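열쇠를 없애지 말자는 이야기

우리 집 현관이 디지털 도어락으로 바뀐 건 2월이었다. 관리사무소에서 401호까지 한꺼번에 바꿔 준다길래 좋다고 서명했고, 기사님이 다녀가신 뒤로 나는 열쇠를 쓸 일이 없어졌다. 편하다. 정말 편하다. 양손에 장을 잔뜩 봐 와도 팔꿈치로 덮개를 밀어 올리고 번호만 누르면 되니까. 그런데도 나는 요즘 만나는 사람마다 붙잡고 열쇠가 좋았다는 소리를 한다. (친구들은 슬슬 지겨워하는 눈치다.)

일단 열쇠는 빌려줄 수 있다. 여행 갈 때 옆집에 맡기고, 돌아오면 받으면서 귤이라도 한 봉지 건네게 된다. 비밀번호는 그게 안 된다. 한번 알려주면 돌려받을 방법이 없으니 번호를 바꿔야 하고, 바꾸면 왠지 상대를 의심하는 사람처럼 보인다. 나는 작년에 화분 물 주기를 부탁하느라 동생에게 번호를 알려줬다가 지금까지도 못 바꾸고 있다. 바꾸면 삐칠 것 같아서!

그리고 열쇠는 만질 수 있다. 주머니 속에서 손끝으로 더듬으면 이건 집, 이건 자전거, 이건 뭔지 모르지만 버리기는 찜찜한 것, 하고 안다. 어릴 때 살던 집에는 신발장 위에 그릇이 하나 있어서 온 식구 열쇠가 거기 모였는데, 그릇만 봐도 누가 들어왔고 누가 아직 밖인지 알 수 있었다. 밤 열 시가 넘도록 아빠 열쇠가 없으면 엄마는 괜히 베란다를 내다봤다. 지금은 휴대폰으로 출입 알림이 온다. 같은 정보인데 느낌이 왜 이렇게 다른지 모르겠다.

열쇠에 뭘 매다는 재미도 빼놓을 수 없다. 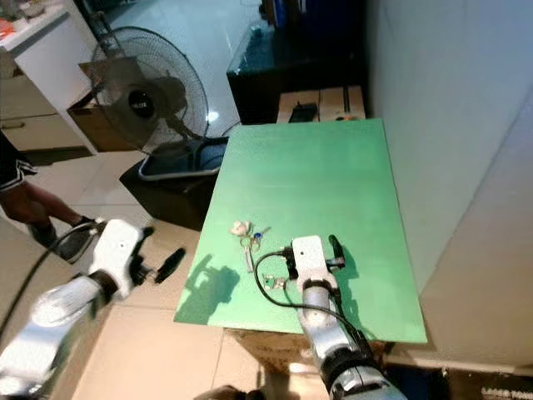
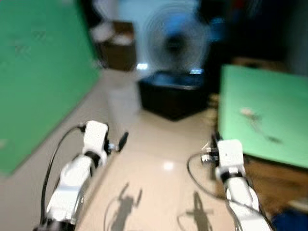 나는 중학교 때 수학여행지에서 산 조그만 종을 스무 살 넘어서까지 달고 다녔다. 걸을 때마다 딸랑거려서 도서관에서 눈총을 받으면서도 떼지 않았다. 그 종이 없으면 내 열쇠가 아닌 것 같았으니까. 요즘은 가방에 인형을 주렁주렁 다는 게 유행이라는데, 나는 그게 열쇠고리가 갈 곳을 잃고 옮겨 간 거라고 혼자 믿고 있다. 근거는 없다.

물론 반론은 안다. 열쇠는 잃어버린다. 나도 잃어버려 봤다. Bosine이라는 카페에서 일하던 시절, 마감하고 집에 왔는데 가방을 다 뒤집어도 열쇠가 없어서 계단에 34분을 앉아 있었다. (할 일이 없으니 시계만 봤다.) 결국 열쇠는 앞치마 주머니에 있었고, 나는 가게까지 다시 걸어갔다 왔다. 그날 도어락이 있었으면 벌써 씻고 누웠을 것이다. 인정한다.

그런데 도어락은 도어락대로 사람을 곤란하게 만든다. 건전지가 떨어진다고 삑삑거리는 걸 며칠 무시했다가 한밤중에 편의점에 뛰어가 9볼트 건전지를 사다 댄 적이 있다. 비밀번호가 갑자기 머릿속에서 사라진 적도 있고. 매일 누르던 번호인데 딴생각을 하다가 손이 멈추니까 처음 보는 숫자판 같았다. 열쇠였다면 그냥 꽂고 돌렸을 텐데.

동네 열쇠집 얘기도 하고 싶다. 시장 입구에 있는 한 평 남짓한 가게인데, 예전에는 복사 하나에 4000원이었고 깎는 데 몇 분 걸리지도 않았다. 쇳가루 냄새를 맡으며 기다리고 있으면 사장님이 남의 집 강아지 이야기를 해 주셨다. 지금은 그 가게도 도장과 도어락 건전지를 더 많이 판다고 한다. 시대가 바뀌었으니 어쩔 수 없다고들 하는데, 나는 그 말이 좀 게으르다고 생각한다. 둘 다 두면 되잖아. 요즘 나오는 도어락 중에도 비상 열쇠 구멍이 있는 게 있고, 우리 건물도 고를 때 한 번쯤 물어봐 줬으면 좋았을 것이다.

58세인 우리 이모는 아직도 열쇠를 쓴다. 번호 외우는 게 싫다는 단순한 이유다. 이모네 놀러 가면 현관 안쪽 고리에 여분 열쇠가 걸려 있는데, 지난번에 갔을 때 이모가 그걸 내 손에 쥐여 주면서 그냥 갖고 있으라고 했다. 이모네는 버스로 한 시간 거리라 내가 갑자기 문을 열고 들어갈 일은 거의 없다. 그래도 받아 왔고, 서랍을 뒤져 옛날 그 종을 찾아서 달아 뒀다.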